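Last updated: May

How to build a play burger

A burger is a stack. Every layer has to sit on the one under it, so the order you pick matters. You can learn this with play food before you try it in a real kitchen.

Start by standing your slices up on edge instead of piling them. A clear rack with little clips works well, and you can see each slice before you choose it.

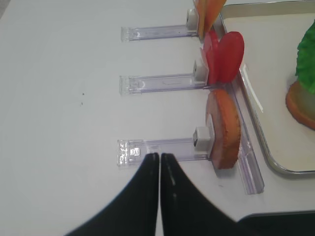 Words: Philomena Addo
For readers aged six to nine

Play slices copy real food in a simple way. Colour does most of the work. Bright red and round says tomato, even when the slice is smooth plastic and smells of nothing at all. If you have two slices of one kind, keep them together.

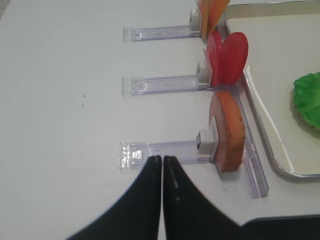 Which layer goes first?

Most people start with the bottom bun, because it is flat and holds the rest. You can also practise with one piece on its own. Lay it on a tray and look at its shape. A lettuce leaf has a ruffled edge, so whatever goes on top of it may wobble.
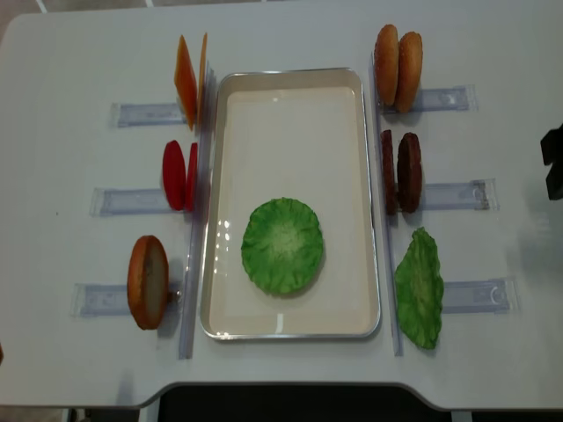
Cheese is flat and thin, so it is easy to stack. Put it next to the patty. In a real burger the patty is hot and the cheese melts a bit – that helps the layers stick. Play cheese never melts, so you need to line it up with your fingers. 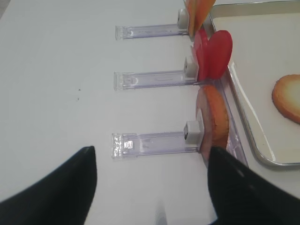 Thick layers and thin layers do different jobs. A thick one gives the burger its height, and thin ones fill it out. Two red slices that overlap, one partly behind the other, take up more room than two in a neat pile. Try both ways and see which burger is taller.

Comments

Roald S: We made ours on Thursday. My daughter put the lettuce on last and it slid off.

Karabulut family: What about beetroot? It's our favourite layer.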